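Prerkel planner rejects wall-side grasps in bin

brorkis_dev
Ilstead 17 perception node, KUKA arm over a gray bin, mixed small items. Of 207 proposed grasps in the last run, Prerkel threw out over 100 with "no collision-free approach". Nearly all were objects lying along the walls. Same result with the planning timeout raised to 30 seconds.

tmirror
What is the bin in your planning scene? If it's a box primitive, the sloping sides will eat your clearance. Load a mesh.

brorkis_dev
Already a mesh, exported from the Győri calibration tool.

halfstep
I'd look at the depth first. Spoons give you specular holes, and the fill filter turns those into phantom geometry next to the wall.

tmirror
Disagree. Phantom points would reject grasps mid-bin too, and he says they pass.

brorkis_dev
Mid-bin spoon passes, yes. Typical load:

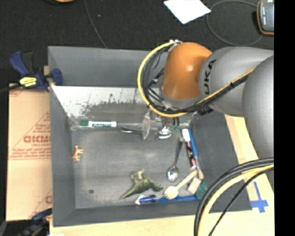
The cable bundle is modeled as one fat capsule on the wrist link. With that capsule disabled in simulation, most of the rejects clear. I don't want to run it like that on hardware.

halfstep
Split it into four or five short capsules, then. I'd still turn the fill filter off.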